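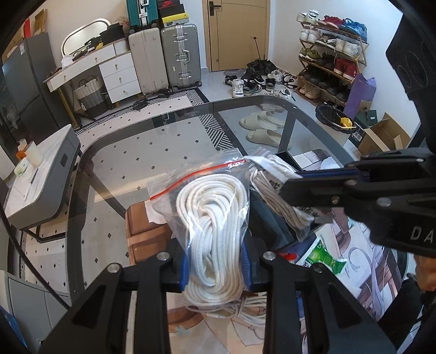 Chapter 2. Household Chores as a Machine Task

Whether a machine can do a household chore depends first on how the chore is written down. "Clear the table" is one instruction to a person and a long chain of separate problems to a controller: find each item, decide where it belongs, choose a grip, lift, carry, release. The grip is where many systems fail. A zip-top bag with a coil of white braided rope inside, held between two padded jaws, has no fixed shape for the controller to plan against. The film slides over the rope, the rope shifts inside the film, and loose strands hanging below the bag can catch on whatever lies under it. A glass tabletop adds a further difficulty, as many depth sensors read through it to the floor or return no value at all.

Shop-floor work avoids most of this by design. At the Ladham packing line, which is treated at length in Chapter 5, parts arrive in a tray, in a known order and facing a known way. The arm repeats one motion with small corrections. In a home there is no tray, and the order of the items is set by whoever last put them down.

Matheson and Chang compared the two settings directly in the Gurnilcombe trials. Their two-finger system was given 753 single-item pick attempts in furnished rooms and completed 381 of them without help. The same hardware, moved to a fixed bench with rigid parts, needed no change to its control software to reach the line's required rate. The authors draw a narrow conclusion: the hardware was adequate for both jobs, and the loss came from perception and from contact with soft items. 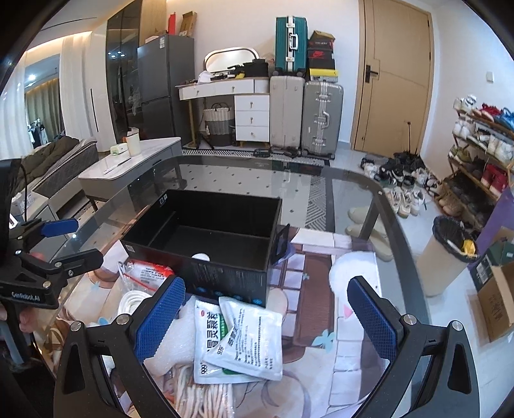 Three properties of household items account for most of the failures reported in the trials. The first is softness, as in bags, sachets and cloth. The second is overlap, where one flat item rests on another and the lower edge is hidden. The third is transparency. A system may handle any one of these and still fail when two occur together. Section 2.3 gives the Zallum test set, in which 52 items are graded on each property separately.

The reader should also separate a finished pick from a finished chore. If a chore takes ten picks and each succeeds nine times in ten, the whole chore is completed without error in little more than a third of runs, assuming the picks are independent. Eide's method for recovering from a failed pick, given in Section 2.4, raises the second figure without changing the first.

Terms used in this chapter

Pick: one closing of the jaws on an item, followed by a lift.
Chore: a set of picks and placements with a stated end condition.
Recovery: any action taken after a failed pick and before the next planned one.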